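About Trandberg

Trandberg sorts, cleans and re-lends used toys for schools and day care centers. The company is based in Virnden. 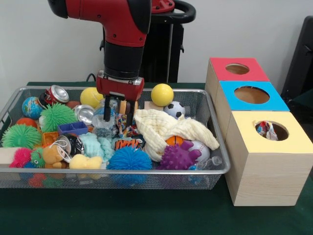
Toys arrive mixed. Each wire mesh basket is emptied by category: balls, blocks, soft toys, containers. Drink cans go to metal recycling. Spiky rubber balls are washed separately at 60 °C. Teddy bears are checked at the seams.

The Virnden stockroom holds 1,040 baskets. In January we took over the Lombardi lending list, which added 578 items. Standard loans run 2 months and can be renewed once. Returns go to the Hamorance counter, weekdays only.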